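Nellico Sofa and Footstool in Light Gray: Long-Term Review

Reviewed by Melina Chrysikopoulos
September 2023

Seating in a family living room gets used for a good deal besides sitting. In our house the sofa and its footstool are also the laundry station, and that is the use I tested most closely. The set is the Nellico two-piece in light gray, bought in May through Pivotport. The sofa was $772 and the footstool was on sale for $86. Delivery took 19 days, in two cartons.

Assembly

The sofa legs screw in by hand. The footstool arrives in one piece. Both sat level on our floor without adjustment. The instruction sheet shows the hardware bag for a different model, but the parts supplied were correct and the holes lined up.

Fabric

The cover is a light gray weave, the same on both pieces. It has enough texture to hold a garment in place while a sleeve or hem is straightened, and it has not snagged on zippers or hook-and-loop tabs. Cushion covers come off with a zipper at the rear edge. The sofa frame cover is fixed, so spills there have to be spot cleaned.

Color transfer was my main concern with a pale fabric. We wash a lot of saturated red sportswear, and it goes onto the cushions straight from the basket.

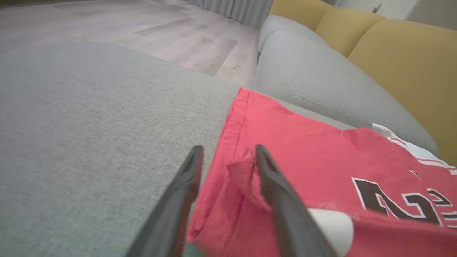

Red jersey with outlined numbers on the sofa cushion.

I left a red cotton shirt, fully dried, under a stack of books on one cushion for 35 hours. No dye came off on the cover. I repeated the test with a damp white cloth rubbed over the fabric afterward, and the cloth stayed clean. I did not test wet garments and would not recommend trying it.

Cushions

The seat cushions are firm. For folding, this is an advantage: a shirt can be pressed flat with the palm without sinking into a hollow. For sitting through a long movie it is less welcome, and one member of the household prefers the floor. The filling has softened slightly at the front edge since delivery.

Footstool

The top is upholstered to the edge and the front corners are rounded. One adult garment spread out takes up most of it, so it works best as a place to drop the next item while the sofa holds the finished piles. The height suits a person seated on the sofa. Folding at it while standing is hard on the back. 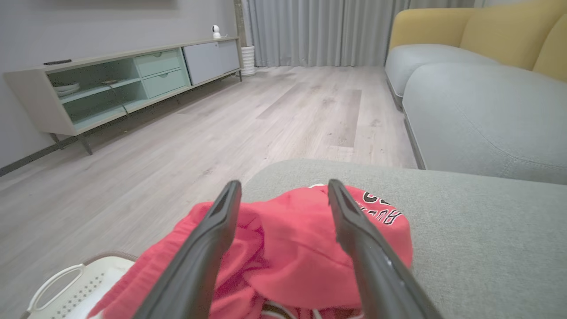 Bulls top on the footstool, laundry basket alongside.

There is no storage inside, which I consider a missed opportunity at this size. The Torard footstool we had before opened at the top and held two blankets. On the other hand, the Torard lid flexed under load, and the Nellico top does not.

Lint shows less than expected on the gray. Dark fibers are visible in side light and come off with a dry brush. Pet hair was not tested.

Alternatives

The Triantafyllou sofa is softer and has a fully removable cover, but costs more and has no matching footstool.

Rating

Sofa: 4 out of 5. One point off for the fixed frame cover.
Footstool: 3.5 out of 5. Solid and easy to brush clean, but no storage.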